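Buy the Longer Cord
by Leonie Rieger

Most power strips are sold with a cord too short for the room they end up in. I have lived in three apartments and the outlet was always behind the bed.

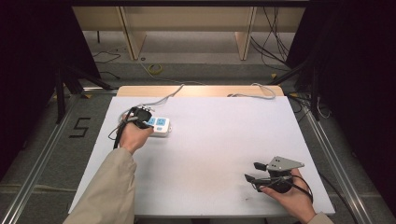 What short cords cost us

When I moved to Ikcombe in June, the desk had to go where the outlet was, so I worked facing a closet door. My neighbor did worse. She plugged one strip into another to reach her kitchen counter, and her landlord made her take it all down. He was right to.

Stores push the number of sockets on the package. I have never filled mine. I have run short of cord every single time -- and a longer one adds very little to the price.

Landlords could help too. My building has 28 units and one living room outlet in each. Adding a second during repairs is a small job for an electrician who is already there. Until then, measure from the wall before you go to the store, and go around the furniture.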